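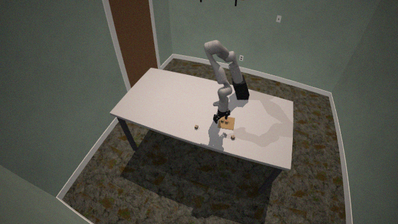
How Does a Robot Arm Know Where to Go?

A robot arm can't decide anything by itself. It has motors in its joints, and each motor turns when it is told to turn. The telling is done by software. Software is a set of instructions written by people and run by a computer.

At Wonis, programmers write software that moves small cubes onto a board. The program they use is called Forano. It splits the job into smaller jobs.

The first job is finding things. Forano has to work out where the board is and where each cube is. It stores every place as numbers: how far along the table, how far across, and how high. Programmers call this part perception.

The second job is planning. To reach a cube, the arm has to bend several joints, and there are many ways to do it. Some of them would knock the arm against the table. The planner tries out paths in the computer and throws away the bad ones. It can check 2000 paths before it picks one.

The third job is control. This part of the software sends orders to the motors, 60 times every second. After each order it checks how far the joints have turned. If a joint has gone a little too far, the next order brings it back.

Practicing inside a computer

The room, the table and the arm on these pages were all drawn by a computer. This is called a simulation. If the arm bumps the table in a simulation, nothing gets broken, and the programmers can start again right away. 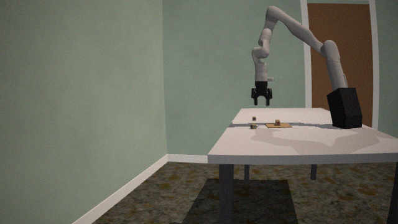
Page 2

Look at the gripper, the part with two fingers. It is high over the table with its fingers apart. One cube is on the board, and the other two are on the table. For the software, "on the board" means that a cube's numbers fit inside the board's edges and its height is right.

Try it yourself

Put a cup and a book on a table. Ask a friend to close their eyes. Now guide your friend's hand to the cup using only words like "left," "forward," "down" and "stop." Then get the cup onto the book the same way. Go slowly.

Words to know

Gripper: the part of a robot arm that holds things.
Joint: a place where the arm can bend or turn.
Path: the way the arm moves from one place to another.
Simulation: a pretend world inside a computer.

Last updated 22 February 2023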